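Darnside Community Help > Sports and Recreation > Basketball

How do I pick a jersey number when the one I want is taken?

Asked by Mwende Makori

I'm joining the Darnside adult league in November and the sign-up form wants three number choices in order. I wore 2 all through high school, but somebody on my team already has it. The form doesn't say which numbers are allowed. The link to the rules next to it goes to a blank page.

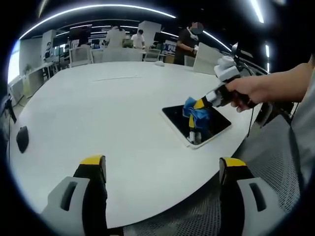
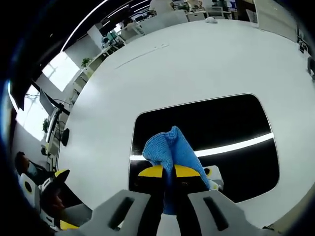
I asked the team captain and he said "anything you like," but another player told me the referees won't let you use a number with a 6 in it. Is that true for adult leagues or only for school ball? I was thinking of 46 because it was my aunt's number when she played. I also don't know if 0 and 00 count as the same number. The shirts are printed by Hindska and they don't take returns on custom orders, so I'd like to get this right before I send the form in.

2 answers

Answer from Oduor Kinyua

It depends which rule book your league uses. In older school and college rules, every digit had to be 0 through 5, so that a referee could show the number to the scorer's table with one hand for each digit. Under that rule 46 is out, and so are 6 through 9 and anything like 17 or 38. The pros have allowed higher digits for a long time, and college ball has loosened up too. A lot of rec leagues never changed their rules and just copy whatever the local high schools do.

Email the league office and ask these things:

Are digits 6 through 9 allowed?
Can a team have both 0 and 00? (Often you can have one or the other on a roster but not both.)
Does the number have to be the same on the light and dark shirts?

Get the answer in writing before you order. I've kept the scorebook for a Zusis league team for two seasons and we had a guy show up with 77 on his back. He played the first game with tape over it and then had to buy another shirt.

If they say no to 46, then 45 and 44 are both fine under the strict rule. You could also ask the player who has 2 if they care about it. Plenty of people just took whatever shirt was left in the box.

Answer from Branwen Morgan

I had 46 in a summer league and no one said a word. Just put it down as first choice and they'll tell you if it's a problem. 00 looks better anyway.

Comment from Mwende Makori

Thanks both. I emailed the office and will hold off on the shirt until they write back. Putting 46 first, then 22, then 45.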